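Skellstead Robotics Club – Manipulation Group
Minutes of the project meeting, December 4, 2025

Chair: Selina Gasser
Minutes: Magdolna Kovács
Apologies: received from the drive base subgroup, who were at the Flemum scrimmage briefing.

1. Minutes of the previous meeting

Accepted with one correction. Under item 4 the servo supply voltage should have been given as "regulated", with the value left open until the new board is tested. M. Kovács has amended the file copy.

2. Status of the hand-held gripper

S. Gasser reported that the hand-held gripper is in regular use by the table-task pairs. The trigger linkage was taken apart and greased. Play at the left pivot is still present and can be felt at the end of the stroke. The group discussed replacing the pivot screw with a shoulder screw of the same diameter. Agreed to try this on the spare unit first.

The camera mount was tightened and marked with paint pen so that any rotation can be checked before a session. Members are asked to look at the mark each time and to write "mount OK" in the log. Several entries in the log have no such note and will be treated as unchecked.

3. Demonstration recording

The target for the Gasteck entry remains 2000 accepted demonstrations. The number accepted to date is behind plan. In the last batch, 69 demonstrations were rejected at review. The main grounds for rejection were:

– recording started after the fingers had already begun to close
– object outside the view at the moment of contact
– operator moved the object with the free hand before the stop signal

It was proposed to drop the second ground for objects with handles, where the contact point can be hidden by the object itself. Not agreed. M. Kovács pointed out that the training script uses the contact moment as its reference and that an exception would have to be coded separately. The rule stands as written.

Operators are to begin with the gripper fully open and held still for 3 seconds. The pause had been shortened by some pairs to save time. It is to be restored from the next session.

4. Object set

The list was reviewed against the Gasteck rules. Mugs and squeeze tubes stay in. Clear bottles are moved to the reserve list until the lighting question under item 6 is settled. Tubes are to be placed flat, at a different angle for each take, with the angle left to the operator. Mug handles should also point in different directions over a set. Pairs have tended to place the handle on the side that is easiest to grip.

5. Finger pads

The pad material was discussed at length. The black pads are frayed along their edges and small chips have come away. S. Gasser's view is that the fingers themselves are sound and only the pad layer needs attention. Options considered were trimming the existing pads, bonding new ones of the same type, or changing to the softer sheet from Brunner.

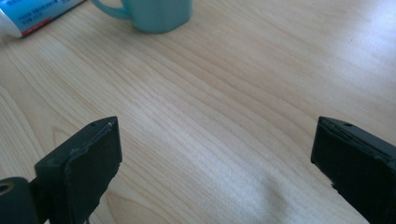

Fig. 1. Gripper open over the table, mug and tube behind. Note pad edges on both fingers.

Changing the material partway through recording would alter the friction and possibly the look of the fingers in the data. Agreed to stay with the same type and to replace both pads together. The old pads are to be kept in a labeled bag for comparison. A grip test with 2 objects from the list is to be run before and after the change, with the results entered in the log.

6. Lighting and table surface

Glare on the wooden tabletop was raised again. A matte cloth was suggested, but it wrinkles under the fingers and the rules call for a hard surface. Agreed to test a diffuser over the lamp – to be fixed to the lamp arm and kept clear of the table edge.

7. Actions

S. Gasser: order pad sheet, same type; fit shoulder screw to spare unit.
M. Kovács: update recording sheet with the start pause; send the rejection list to all pairs.
Table-task pairs: diffuser test, with sample recordings to the shared folder.

8. Any other business

The school has asked for a display at the open house in May. Deferred to the next meeting.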